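Objet : Re: [locaux-vista] Les sacs, la grande table et le rangement

Bonjour à toutes et à tous,

Le 12 janvier 2018, la liste locaux-vista a reçu :
> Est-ce qu'on garde les sacs plastique blancs ou est-ce qu'on passe
> au papier ? Il en reste 300 dans la réserve et je dois passer
> commande chez Pettigrew avant mars. Et la grande table, elle reste
> où elle est ?

Alors pour les sacs, moi je vote pour finir le stock ! Je sais, le plastique, tout ça... mais 300 sacs à la poubelle sans avoir servi, ça me ferait mal au cœur. Ceux-là sont un peu transparents, on devine ce qu'on a mis dedans, et pour trier les fournitures c'est quand même bien pratique. J'en ai repris un au bureau :

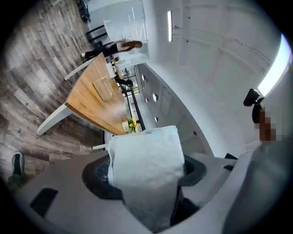 Un sac blanc, et la grande table au fond

Pour la table, je la laisserais là (le plateau en bois clair va drôlement bien avec le parquet, je trouve). La boîte plate en bois peut rester dessus aussi, j'y mettrais volontiers les étiquettes et les feutres, parce que je passe ma vie à les chercher.

Après, si on commande du papier, prenons le lot de 500, le petit format de l'an dernier était parti en 3 semaines. Et pas les modèles à poignées torsadées, pitié, elles lâchent dès qu'on met deux classeurs !

Au fait, quelqu'un a la clé du placard Brikix ? Les rouleaux de scotch sont dedans.

Bonne soirée,
la voisine du bureau 14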